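Stokinell hall clear-out is nearly done

If you've walked past the back room at Stokinell any evening this month, you'll have noticed the lights on late. That's us! We're finally sorting through the stuff that has piled up since the Ramside sale, and I've been going along after work to help (and to drink a lot of bad coffee).

The plan is pretty simple. Everything gets pulled out onto the floor, looked at, and then kept, given away or bagged up for the recycling run. We started with 16 shelves to get through and as of last night there were five left, so I'm calling that a good May.

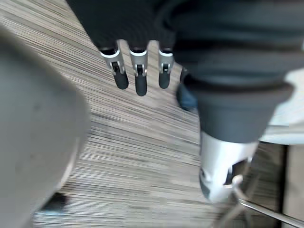 Looking down on the carpet, stripes and all, at Stokinell.

I had forgotten we even had a striped carpet, to be truthful. It's been under boxes for so long that I'd have sworn it was plain. Intan Sinaga wants to get it cleaned before the summer classes start, and Satari has quoted us 970 for the carpet and both sets of curtains, which made a few people gulp. We'll see.

The plastic is what's slowing us down. Every time I think we've reached the end of it, there's another crumpled heap, and it slides all over the place when you try to stuff it into anything. The recycling depot on Menon Street will take the clean sheets and bags as long as the thin stuff is kept apart from the rest, so please don't just shove it all in together (I did, the first night, and had to tip the whole lot out again).
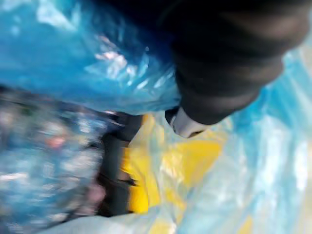

Zbigniew Kozłowski wrote in to ask that we hang on to any big sheets without holes, as the garden group can use them over the seedlings if there's another cold night. Fold them and leave them by the side door, please.

We're there from 7 p.m. until we run out of steam. Bring gloves if you have them, and park on the Ramside end because the front lot is full of donations waiting for pickup.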